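Session notes: goalkeeping and the penalty shootout

These notes go with the second coaching module at Lavgate. Read them before the practical, and bring your own record sheet.

## 1. What the keeper is dealing with

A penalty is taken from 12 yards. The keeper must have at least part of one foot on, in line with or behind the goal line when the ball is kicked. Most young keepers break this without knowing it, as they push off the front foot early. Work on the set position first and the dive afterwards.

Three things to coach in the set position:

- weight on the balls of the feet, heels just clear of the ground
- hands at waist height, in front of the body
- eyes on the ball from the moment the run-up begins
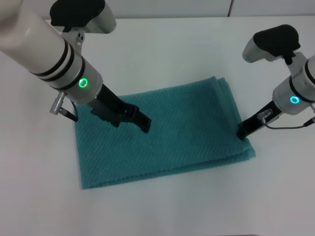 Routine between kicks matters more in a shootout than in open play. The keeper has perhaps half a minute to reset, and it should be filled the same way each time. Walk to the same spot, dry the gloves, breathe out, go back to the line. A folded towel with a waffle weave is fine for the gloves - leave it folded and use one face for each half of the shootout. Agree with the referee where it can be left.

## 2. Reading the taker

The Bosora youth tournament in July gave us 147 kicks to go through. We noted the angle of the run-up, the position of the standing foot and the side chosen. The standing foot was the most useful of these, but it is planted very late, and a keeper who waits for it needs a strong first step. Keepers under 14 will not usually have one yet. Let them pick a side and commit.

Do not give a keeper more than two cues to watch for. With a longer list they end up watching nothing.

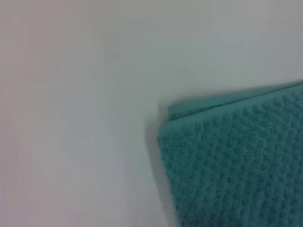

Lewis Matheson asked whether standing still might be the better choice against a nervous taker, given how many kicks go down the middle late on. It is worth trying with older keepers. In the Jarman league records, which cover 574 penalties over several seasons, central kicks were more common in the last round than in the first. The difference was small, and the records do not say whether the keeper moved early.

## 3. Practice design

Avoid long queues of takers. Work in groups of four: one keeper, two takers, one recorder. Each taker has two kicks, then everybody moves round. Stop after the third rotation, as tired keepers start falling instead of diving.

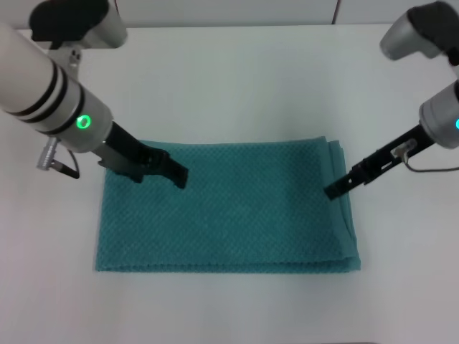
*Reading time for the remaining section: 2 minutes*

## 4. Keeping a record

Use the Prulalum sheet or draw up your own with the same columns: taker's foot, side, height, keeper's first movement, outcome. Fill it in after every kick. Memory is poor here, and keepers tend to recall the saves and forget the ones they went early for.

Hand in one completed sheet at the next session, with a short paragraph on what you would change.
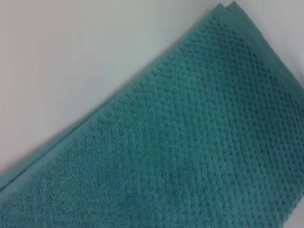 *Folded towel on a white surface.*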